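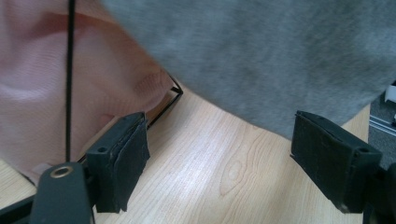 How to get a white ring off a wooden table (and which advice to ignore)

Last updated September 18, 2023

Search for this problem and you will be told to use mayonnaise, toothpaste, cigarette ash, walnuts, a hair dryer, and a product that costs more than the table did. I have tried most of them on an old dining table and on two practice boards from the salvage yard in Kircombe. A few of them work some of the time. Most of the before-and-after pictures online prove only that a wet table looks shiny.

Work out what you have first

A white or cloudy ring usually means moisture has gotten into the finish. The wood under it is probably fine. A dark ring is another matter. Water has reached the wood itself, often with a bit of metal involved, and no amount of mayonnaise will reach it. If your ring is dark, skip to the end.

You also need some idea of the finish. Put a drop of rubbing alcohol on a hidden spot, under the overhang or on the inside of a leg, and wait a minute. If it goes sticky, you have shellac or something close to it, and you should keep alcohol well away from the top. If nothing happens, it could be varnish, polyurethane, or oil. The guides that claim you can tell these apart by looking at them are written by people with better eyes than mine.

Step 1. Leave it alone

Wipe the table, take everything off it, and wait 2 days. New rings sometimes fade without help. I suspect a good share of the miracle cures get their reputation this way.

Step 2. Gentle heat

Lay a clean, dry cotton cloth over the ring. Set an iron on low with the steam turned off and the water emptied out. Press for 5 seconds, lift, and look. Repeat a few times if the ring is getting fainter. Stop if the finish feels soft or the cloth starts to stick.

Do not use a towel with a raised pattern. I did, and that board now has a waffle print on it.

A hair dryer does the same job more slowly and heats a lot of table that didn't need heating. I don't see the point, unless you don't own an iron.

Step 3. Oil, if heat only got you halfway

Rub in a little petroleum jelly, leave it overnight, and wipe it off. The mayonnaise trick is the same idea with egg and vinegar added. It does sometimes help, but the oil is doing the work and the jelly doesn't smell by morning.

Be suspicious of the result. Oil hides a ring as well as removing it. Wash the spot with a drop of dish soap on a damp cloth, dry it, and check again the next day before you tell anyone it worked.

Step 4. Rub it out

This is the step that changes the surface for good, so try it somewhere hidden. Use 600 grit wet-or-dry paper with a few drops of mineral oil and go lightly with the grain. You are trying to take off the thinnest possible layer of finish. Once the white is gone, move up to 1000 grit to bring some of the shine back, then wipe clean and wax.

Toothpaste is also an abrasive, but you have no idea how coarse yours is, and it leaves white paste in the grain. Sandpaper at least has a number on the back.

If the patch now looks duller than the rest, you can rub the whole top to match or put a bowl over it. I have done both.

About the ring removers

I bought a bottle of Pluslow ring remover so I could have an opinion on it. On one board it took off a faint ring, and on the other it did nothing I could see. A bit of jelly did about as well for me. That's hardly a scientific test, and I would say the same of the reviews on the bottle.

Dark rings

Oxalic acid can bleach these, but the finish has to come off first. Wear gloves and eye protection, follow the directions on the package, and never sand the dried residue – the dust is nasty stuff. If the table is worth real money, take it to a refinisher and get the price in writing.

Comments

gallon_of_varnish: Iron worked on mine, but it took far more than a few goes. Maybe my low setting is lower than yours.

kircombe reader: Tried the walnut anyway. It colored a scratch nicely and did nothing for the ring.

tabletop77: You should say that the wax goes on last. I waxed in October and then tried the jelly, and had to strip it all and start again.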